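The Drimetti count

By the end of July the arm at Maroncombe had made 1,231 attempts and I had written down every one. The method was simple. Objects went in the front bin, the arm reached for one, and I put a tick or a cross.

Park wanted a single figure. Claneo, who paid, wanted it by the 4th. I had 920 ticks.

What bothered me was the brush. The arm took it well in the mornings and badly after lunch, and I was the one who laid the things out. So for 30 runs I dropped them in with my eyes shut. The crosses went up – 41 of them in two days, all told, once I had done the cup and the dinosaur the same way.

I had been helping it. I had been turning the handles towards it for weeks, like passing someone a knife.
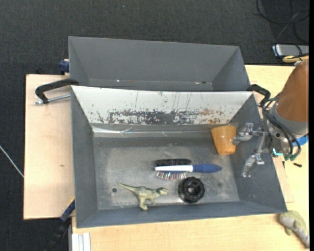

Drimetti

04/08/2019

I wrote both figures on the sheet, the old one and the new one, and said how each had been got. Park read it standing up and asked which one was right.

I said the second. Then I went back in and tipped everything out to start again.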